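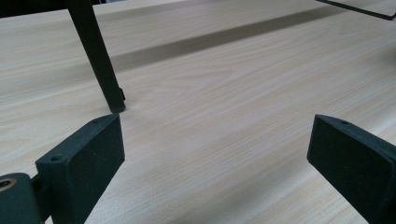 Porent -- Greifdaten aus der Robotik-AG

Hallo und schön, dass du hier gelandet bist! Ich bin Shagufta Warraich und kümmere mich in unserer AG um alles, was mit Daten zu tun hat. Porent ist der Datensatz, den wir für unser Wettbewerbsprojekt aufnehmen. Gebaut wird der Roboter dazu von der anderen Hälfte der Gruppe, er heißt Brutalex (der Name stammt von Yasir, wir wurden überstimmt) und hat ein eigenes Repo.

Stand: 23. Mai 2023

Was ist drin?

4.000 kurze Clips, aufgenommen mit einem Handgreifer mit zwei Fingern. Man führt ihn selbst mit der Hand, die Kamera sitzt am Griff und schaut zwischen den Fingern durch. Dazu gibt es pro Clip eine CSV mit Zeitstempel und Öffnungsweite. Die Clips laufen mit 30 Bildern pro Sekunde, und ja, das sind eine Menge Dateien. Bitte nicht alles auf einmal über das Schul-WLAN ziehen!

Die Ordner:

clips/ -- die Videos, nach Sitzung sortiert
weite/ -- die CSVs, gleicher Dateiname wie der Clip
leer/ -- Clips ohne Objekt zwischen den Fingern
notizen.txt -- mein Gekritzel, teils veraltet

Zum Ordner leer/ werde ich ständig gefragt. Den wollte Mohsin unbedingt haben, und inzwischen bin ich froh drum. Unser erstes Modell hat nämlich überall Gegenstände gesehen, am liebsten in der Holzmaserung. Seit wir Clips mit freier Lücke zwischen den Fingern mittrainieren, ist es deutlich ruhiger geworden. Schatten auf der Tischplatte mag es immer noch nicht besonders, da sind wir dran.
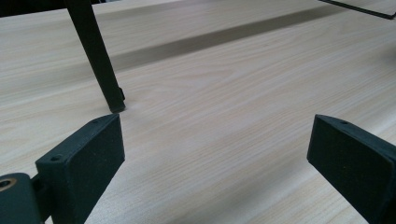 Wenn du mit leer/ trainierst, setz das Label bitte auf 0 und lass die Clips nicht einfach weg. Der Loader überspringt sie sonst stillschweigend. Hat mich einen ganzen Nachmittag gekostet -- und eine Tafel Schokolade an Shazia, die den Fehler gefunden hat.

Loslegen

Python 3, dann requirements.txt installieren und laden.py starten. Beim ersten Mal baut das Skript einen Index, danach geht es flott. Unter Windows hakt es manchmal bei Umlauten im Pfad, also leg den Ordner am besten nicht unter "Übungen" ab (so wie ich).

Bekannte Macken

27 Clips haben eine CSV, die zu früh aufhört. Die Liste steht in notizen.txt ganz unten. In den älteren Sitzungen ist die Öffnungsweite in Millimetern, in den neueren in Prozent. Sorry! laden.py rechnet das um, aber wer die CSVs direkt liest, muss selbst aufpassen. Helle Tischflächen sind stark vertreten, andere Untergründe kaum.

Wie geht es weiter?

Bis Oktober wollen wir noch eine zweite Runde aufnehmen, diesmal auch auf dunklem Untergrund. Saqib schreibt gerade an einem kleinen Tool zum Labeln, Arbeitstitel Gadudeck. Es stürzt noch gern ab, sieht aber schon richtig schick aus!

Fragen, Fehler, Wünsche: einfach ein Issue aufmachen. Ich schaue meistens nach der AG rein, in den Ferien eher selten.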